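# Cloth demos: hand-held grippers or remote control?

**Board:** Teaching and demonstration

### padstow_arm

I've been recording a cloth task for our two-armed Trokine. It has to pick up a piece of blue cloth from a bed, spread it out and fold it in half. I do the showing myself with a pair of hand-held grippers, one in each hand, with a camera on each gripper and another at head height.

So far I have 166 demos. The trained policy is good at reaching the cloth and poor at finding an edge. It tends to go for the middle, lift a lump and drop it again.

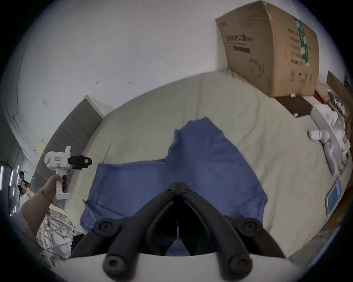

*Wrist view, second gripper over on the left.*

Before I record more, should I carry on like this or move to driving the arms by remote control? We have a leader-follower set on loan until the end of the month.

### wexcombe

Remote control, if you have the set anyway. What you record is what the arms can do. With hand-held grippers you will twist your wrist in ways the Trokine can't follow, and you won't notice while you're doing it.

We did towels on the Fothergill rig in May and threw away 40 hand-held demos for that reason. The wrist angles were out of reach.

### lintrap

I don't agree. Cloth by remote control is miserable. You can't feel when you have two layers, so you go slowly and stop a lot, and the policy learns to stop a lot too.

Reach can be checked afterwards. Run the gripper paths through the arm model and drop the ones that fail. Ours lost very few once we had told people to keep their elbows in.

For the edge problem, I'd look at where the pinch is made. If you start each demo from the same sort of heap and always take the top of it, that's what it has learned.

### padstow_arm

I do drop the cloth in a heap each time, and I probably do go for whatever sticks up. Sometimes I take it from the right-hand side, and there you get a twisted bunch in the jaw with no clean edge to follow.
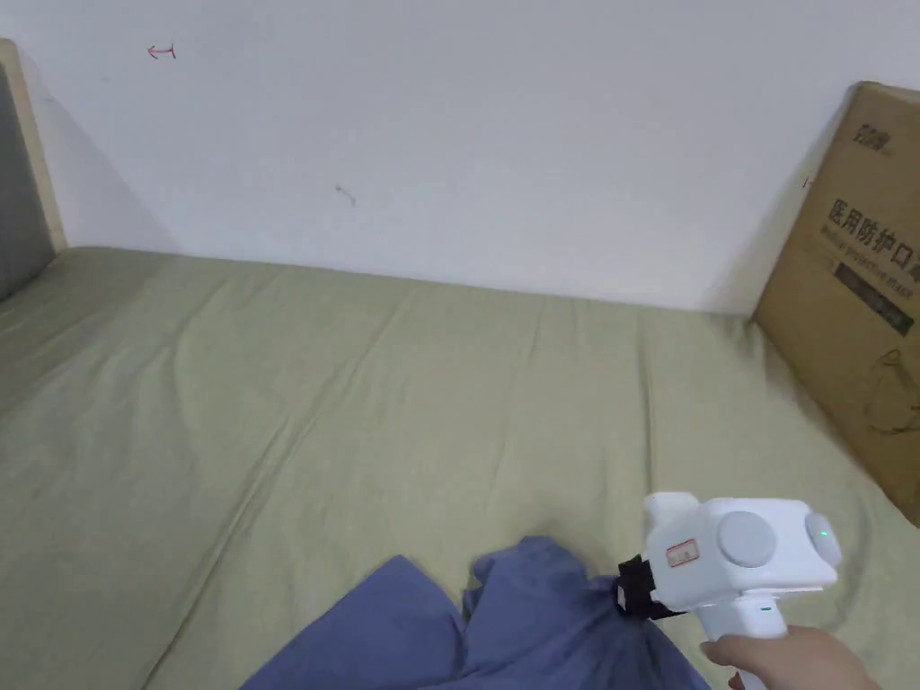
### wexcombe

A bunch like that is no use as a first hold for folding. Whichever way you record, I'd make finding the corner a stage of its own. Pick up, let it hang, take the lowest corner with the other gripper, then put it down flat.

I still think you should check reach first. lintrap says it can be done afterwards, which is true, but then you've spent the afternoon already.

### lintrap

Check it on the first ten minutes of recording, then. That's not a reason to give up the grippers.

Another thing to look at is what the wrist cameras get at the moment of the pinch. With a wide lens you have the whole room in view and the part you care about is a few folds in the middle.

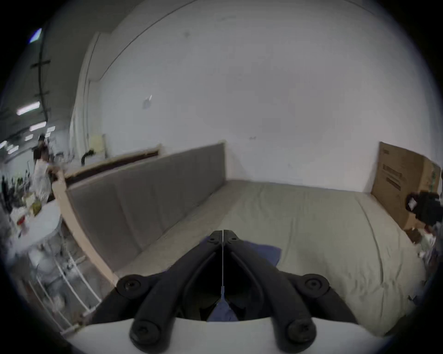

We cropped ours to the middle before training and the edge finding got better. I can't say how much of that was the crop, as we changed the lighting in the same week. We were on the older Rilta software then, so the numbers wouldn't mean much to you anyway.

### eto_user_north

Can I ask how you start and end each demo? We use Eto for the recording side and our worst data came from people starting with the jaws already on the cloth. The policy never saw an approach from rest.

### padstow_arm

I start with both grippers held up over the bed and wait a moment before moving in.

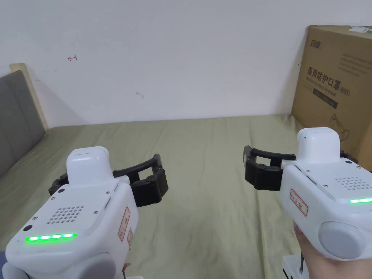 The start pose is written on a card, but I don't measure it, so it drifts over a session. I check that the strips on top are green and go. Both jaws are open and there is bare sheet between them, which leaves a gap to work across. I could bring them closer together, but then I knock them when I turn my wrists.

### eto_user_north

That sounds fine. A bit of drift at the start is useful. I'd worry more about the end, where people let go and pull away at once. Hold still for 2 seconds after letting go.

### wexcombe

Agreed on the ending.

### padstow_arm

Plan for now: I'll run the existing paths through the arm model tonight, then record a small set with the hanging corner step. If the reach check is bad I'll set up the leader arms and do the same task with those, so there's something to compare.

**Edit, October 8, 2026:** Reach check done. Only 7 demos failed, all on the left wrist. Staying with the hand-held grippers. The crop is next.

### wexcombe

Fewer than I expected. I'd still like to see the leader arms tried on the corner step.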